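Beralmont, October 2, 2026

Mesteck Releases Fairweather, a Kit for Teaching Kitchen Tasks to a Robot by Remote Control

Mesteck, a developer of teaching tools for household robots, announces the release of Fairweather. With this kit a person can show a robot arm a kitchen task by remote control, first in simulation and later on a physical arm. Fairweather includes a hand controller, the simulation software and 30 prepared kitchen tasks. Customers who took part in the trial receive it first, and all others can order from today.

The idea for the kit came from our own daily work. When a person writes instructions for a robot, line by line, even a small task such as moving a bowl takes a long time to prepare. When the same person takes the controller and does the task, the robot receives a complete example, including the small corrections which a good hand makes without thinking. Fairweather records these examples, sorts them by task and prepares them for training.

The simulated kitchens contain items of different shape and surface, so that the operator meets the ordinary difficulties of a home: a wide rim, a smooth metallic shoulder, little space between two things on a shelf. 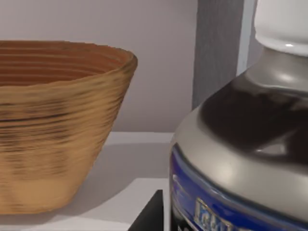
Does an operator need experience with robots before the first session?
No experience is needed. The introduction takes one afternoon, and most people in our trial recorded usable examples before the end of it. It helps to begin with slow movements and to stop after each attempt.

The hand controller follows the movement of the wrist and the fingers. If the operator closes the thumb and the first finger, the gripper closes. If the operator releases the side button, the arm stays where it is, and the hand can be moved to a more comfortable position. This function, which we call Rest, was requested by almost every person who worked with our earlier prototype. We have also made the controller lighter, and it can now be used with the left hand without any change of parts.

Fairweather was tested in February at our training rooms in Brurdale. During the trial, 8 operators recorded 818 examples. Each example was checked by a second person, who could accept it, shorten it or send it back with a note. The notes were very useful for us. Many of them said that the operator went to the target too directly and had to turn the gripper at the last moment, and for this reason the introduction now contains an extra exercise on the approach.

"A good demonstration is calm," said Seraina Lanz, head of operator training at Mesteck. "In the beginning, people want to be fast, and they are a little ashamed when they have to try again. I tell them that the second attempt also teaches something – we keep it, we only mark it differently. After roughly an hour they start to look at the object and forget the controller in their hand. This is the moment when the recordings become good."
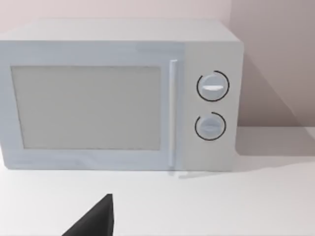

Appliances form their own group in the task list, and they ask more from the operator than simple picking and placing. A door must be pulled along a curve, and a dial must be turned without pushing it away. For the microwave oven, the operator has to decide how to bring the gripper to a slim vertical handle, and next to it there are two round knobs, one over the other, each with a grip ridge across the middle. The introduction recommends to practice the approach to the handle first and to leave the knobs for a later session.

All examples are saved in an open file format, together with the position of the arm and the time of every movement. Customers keep the full rights to their recordings. Nothing is sent to Mesteck unless the customer chooses this in the settings, and the choice can be changed at any time.

Fairweather is offered in 3 versions: for a single desk, for a classroom and for a company with several sites. The classroom version allows a teacher to follow the recordings of all students and to take over the control when a student asks for help. The software is available in English and German. A French version is in preparation, and we will inform about the date separately.

Schools and training centers can borrow a kit for four weeks free of charge. Applications are made with the short form on our website, and the kit is sent with a printed guide and a return label.

About Mesteck
Mesteck develops controllers, software and courses for people who teach robots by demonstration. The company has its main office in Beralmont and its training rooms in Brurdale.

Press contact
Seraina Lanz
Mesteck, Operator Training, Beralmont
Interviews are possible in English and German. Visits to the training rooms can be arranged on request.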